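3.2 Container and filler selection

The packing trials required a container that could be emptied and refilled many times without visible wear, and a filler that would hold its volume between fillings. Five container types were considered in a preliminary round conducted at the Lasport site in April. Woven baskets were dropped early, as their rims loosened under repeated loading. Closed plastic bins kept their shape, but the fill level could be judged only from directly overhead, and the scoring procedure described in Section 3.4 depends on a side view. The final selection was a rigid plastic basket with perforated sides, small enough to stand on a worktable with free space on every side.

Filler was chosen on similar grounds. Loose beans and foam pieces settled quickly and gave a level surface, which made the fill height easy to read but told us little about how people handle soft household contents. Crumpled material behaves differently. It springs back after pressing, catches on itself, and forms a mound whose height depends on the way it was placed. These properties are close to those of the napkins, cloths and wrapping sheets recorded in the earlier Szekeres inventory of domestic storage, and crumpled filler was therefore used in all trials reported below.

3.3 Fill levels

Three fill levels were defined. A basket was scored as low when the filler remained below the upper row of perforations, as level when it reached the rim, and as heaped when any part of it stood above the rim. The heaped condition proved the most useful for comparison. It is common in ordinary homes, and it places the greatest demand on whoever must carry, tip or sort the contents. The Clovance protocol, from which our scoring sheet was adapted, treats heaped and level baskets as one category - a choice we did not follow.

Color contrast between basket and filler was also controlled. In the pilot round, scorers disagreed most often where the two were close in tone, and strongly colored baskets were paired with pale filler from that point on. Figure 2 shows a basket in the heaped condition.
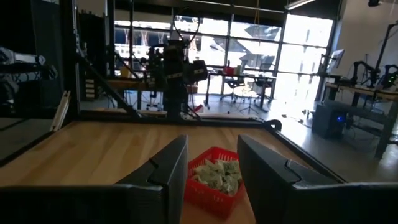

Figure 2. Red perforated basket with pale green and white filler, heaped condition, on the wooden tabletop.

Each basket was scored by two raters working separately, using the Skolo coding sheet. The full set comprises 3,560 scored fillings, of which roughly 500 were scored a second time after an interval of eight weeks. Disagreements between level and heaped were settled in favor of the higher category.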